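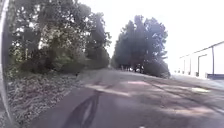

Trees beside the path

In defence of Fred

I must have been fourteen or fifteen the first time I saw Brief Encounter, on the settee at my grandmother's with the gas fire on and a plate of buttered crumpets going cold, and I remember thinking quite fiercely that Laura ought to have got on the train with Alec and gone off to Africa and been done with it. I thought Fred was a lump. I thought he was furniture! I went home and wrote something very purple in my diary about duty being a kind of prison, and I'm grateful to say that the diary has since been lost in one of our moves.

Well, I saw it again last month, at the Zallar, and I've been arguing about it in my head ever since, and when I've been arguing in my head for this long it usually ends up on here. Put the kettle on, this one goes on a bit.

For those who haven't seen it (and do, if you can, even if black and white isn't your thing), it is about a married woman who goes into the nearest town once a week to change her library book and do some shopping and see a film. One evening she gets a bit of grit in her eye at the station and a doctor, also married, takes it out for her with the corner of a handkerchief. They meet again, and again, and they fall in love, and almost nothing happens, and it's agony. She tells the whole story in her head to her husband while he sits across the room from her doing the crossword. The husband is Fred.

The Zallar does these old films on a weekday afternoon with a cup of tea included in the ticket. It has 112 seats and I wouldn't say we troubled many of them, but it was a good-natured crowd, mostly of an age, and somebody behind me had brought a proper slice of fruit cake in foil, which I could smell from the opening titles onwards and which did rather put me in the mood. I went with Gunhild Ingvarsson, my neighbour from the old house, and with Blair Skinner from my book group, who is a good deal younger than the two of us and had never seen it before.

Blair hated it. I don't mean she was bored, she wasn't, she was leaning forward for most of it. She hated what it was telling her. We went over to Kocsis afterwards for something hot and she was cross before she'd got her scarf off. "She goes back to a man who doesn't even know who she is," she said. "How is that the happy ending?"

And Gunhild stirred her coffee for a long time and said, "But he does know."

The bit I had forgotten

I'd forgotten the end, you see. Or I hadn't forgotten it, I'd just never listened to it. At fourteen I had already decided about Fred and so I didn't hear a word he said.

What happens is that Laura comes out of her long daydream, and she's back in the sitting room, and Fred has got up and come over to her. He says that whatever her dream was, it wasn't a very happy one, was it. He asks if there's anything he can do to help. And then he says she's been a long way away, and he thanks her for coming back to him.

I sat there in the dark with my tea on the floor between my feet and I cried so hard that Gunhild had to pass me her gloves, neither of us having a tissue.

Because how much does he know? You can watch that scene and think he knows nothing at all, that he only means she's been staring into space for half an hour. Or you can watch it and think he's known for weeks. He's seen her come in late and flustered. He's heard her tell him perfectly straight out that she had lunch with a strange man and went to the pictures, and he's said "good for you" and gone back to his crossword. I used to think that was the proof he was a lump. Now I'm not at all sure. I think it's possible to be a quiet person in an armchair and to notice a very great deal.

There's another little moment I'd never paid attention to. He's stuck on a clue, it's a line of poetry, and he reads it out to her, and the missing word is romance. She gets it for him. He writes it in and says it fits with the others, and she gets up to put some music on. As a girl I thought that was a joke at his expense, poor old Fred having to ask his wife how to spell romance. I thought about it all the way home this time. He asked her, and she knew, and he wrote it down. I can think of worse descriptions of a marriage.

My own parents, since I'm being personal

My mother and father were married for 50 years and I never once saw them hold hands. I did see my father warm her side of the bed with a hot water bottle and then move it down to where her feet would go. I saw him cut the crusts off her toast when her teeth were bad and eat them himself standing up at the sink so that she wouldn't feel she was wasting them. If you'd asked me at fourteen whether he was romantic I would have laughed until I was sick.

I don't know whether there was ever an Alec. I've no reason to think there was, and I don't want you to think I'm hinting. But there was one spring, I think it was April, I'd have been 10, when my mother was somehow not there. She was in the house, she cooked, she plaited my hair and asked me about my spellings, but you'd speak to her and there'd be a gap before she answered, as if the words had to travel. It went on for weeks. And my father, who usually had a good deal to say about the council and the price of paint, went very gentle and quiet and took us out of the house a lot. And then one teatime she laughed at something my brother did with a fish finger, really laughed, and I saw my father put down his fork.

He didn't say anything. He wasn't a man in a film. But he put down his fork and looked at her, and I've had that look in the back of my mind for a whole lifetime without knowing what to do with it, and there it was at the Zallar, ten feet high with a moustache.

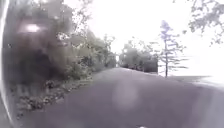
What Blair said

I should give the other side, as she'll be reading this (hello Blair!) and will ring me up if I don't.

Her point, and she made it very well over a cinnamon bun, was that it's all very nice to be thanked for coming back, but that Laura doesn't seem to have much to come back to. She has a nice house and two children and a cook, and nobody who asks what she thought of the book. Alec asks her things. He tells her about his work and his face lights up, and hers lights up, watching him, and where is that going to come from on all the weeks afterwards? Blair says we've been sold the idea that staying is always the brave thing, and that mostly it was women who were sold it. She says if Fred noticed, then he should jolly well have opened his mouth a bit sooner.

I haven't got an answer to that. I think she's partly right. I think kindness that never says anything can be very lonely to live next to, and I did say so at the time, though with my mouth full.

Gunhild's view was different again. She said that the trouble with Alec is that he has only ever been seen on his day out. He's never had a cold. He's never been short with her over the gas bill, or left a wet towel on the bed, and he's got a wife at home who has presumably stopped lighting up some years ago. We hardly hear a word about her, have you noticed? I never had. I've spent a whole week now feeling sorry for a woman who doesn't appear in the film.

So we went round and round and they started putting the chairs up, and then we stood on the pavement and carried on there until Gunhild's bus came.

Asking at home

I did something a little bit foolish when I got in. Steinar was in the kitchen doing the potatoes, and I stood there in my coat and asked him whether, if I'd been a long way away, he would have noticed.

He thought about it properly, he's good like that. He said, "Do you mean when your mum was ill?"

I hadn't meant that at all. I'd meant it in a general sort of way, with steam trains. But he said that there had been that winter when I was driving up and down every weekend, and even when I was home I wasn't, and that he used to leave the landing light on and lie there listening for when I stopped turning over. I never knew that. I thought the landing light was because of the loose stair carpet.

We had the potatoes with a bit of gammon and didn't say any more about it. I've asked him to come to the next one at the Zallar, and he says he'll come if it isn't a sad one. I've looked at the leaflet and it's a musical, so we should be all right, though I've been caught out by those before.

If any of you have strong feelings about Fred, for or against, do leave them in the comments. And if anybody knows how you get blackcurrant tea out of pale wool gloves I'd be very glad to hear it, as they were Gunhild's good ones and I've tried cold water and bicarb already.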